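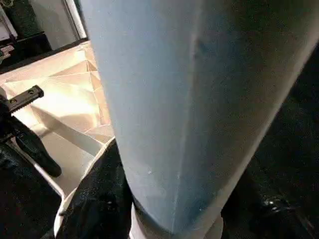

Water meter reading jumps overnight with everything turned off

Home > Plumbing > Meters and supply

Griet De Haan
Posted May 22, 2025

We moved into a terraced house in Bornport last month. The meter is in the pavement, with a Flesine dial. I shut the inside stop tap at night and the reading was 2,817 litres past the figure on our moving-in form. By morning it had gone up by 13 litres with the tap still shut. No damp patches indoors. Is the meter faulty, or is there a leak in the supply pipe? The pipe runs under the front path and I'd like to avoid digging it up.

Shigeru Imai

A meter that runs fast is rare. Old ones tend to wear and read low. First check that the stop tap closes fully: shut it, open the kitchen cold tap and wait until the pipe drains. If it still dribbles after a few minutes, the tap is passing water and your test says nothing about the pipe outside. In that case a toilet valve is the usual cause. Put a little food colouring in the cistern and look in the pan an hour later.

If the kitchen tap stops dead, the loss is between the meter and the house. Check too that the meter is yours – on older terraces one pipe may feed two houses. Ask next door to run a tap while you watch the dial.

Kanako Ebihara

had the same, was the loo

Hinata Tamura

Agree with Shigeru on the order of checks. If it does turn out to be the supply pipe, ring the water company before you pay anyone. Many will give an allowance on the bill for a first leak, but they usually want it reported and mended within a set time, so keep dated readings. As for the path, a short pipe can often be replaced by moling, with one hole at each end. I was quoted 600 for mine and 2,000 for an open trench. Both prices left out making good the surface.

Griet De Haan

Kitchen tap keeps dribbling. Will try the colouring tonight.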